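**Ticket 657 – Profile photos vanish after editing "About me"**
Opened by: Soledad Ostrowski (member support, Prureo)
Assigned to: Oskari Lindqvist
Date: 1 Dec 2019
Status: waiting on member

**Soledad:** Two members now! Both changed their town, pressed Save, and the gallery went blank. Messages and likes are fine. I got it to happen on my test profile, so we've finally got something to poke at:

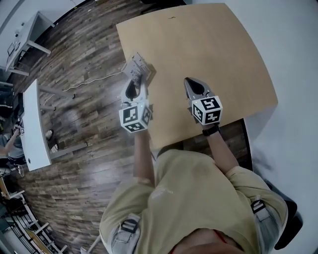
*A person at a wooden table*

**Oskari:** Brilliant, thank you! Same result on my side. The photos are still in storage – the profile just forgets which ones belong to it. It only happens if the bio is over 200 characters, so short bios have been hiding this since the October release.

Tried so far:

- cleared the cache: no change
- saved from the phone app: photos stay put (!)
- turned off the `Bekix` text filter: photos stay put 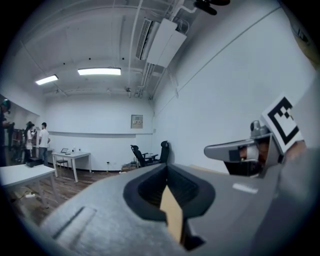
So the filter is my suspect. It trims long bios and sends the profile back without its photo list. I've put a fix on the test site and saved 16 times in a row without losing anything. Lovely stuff.

**Soledad:** Works for me too, and the main photo is back in search. Jovita Medrano has tried it and she's happy. Braulio Meléndez hasn't answered yet – I'll nudge him tomorrow. Can we restore his old captions as well?

**Oskari:** Should be able to, I'll look tonight.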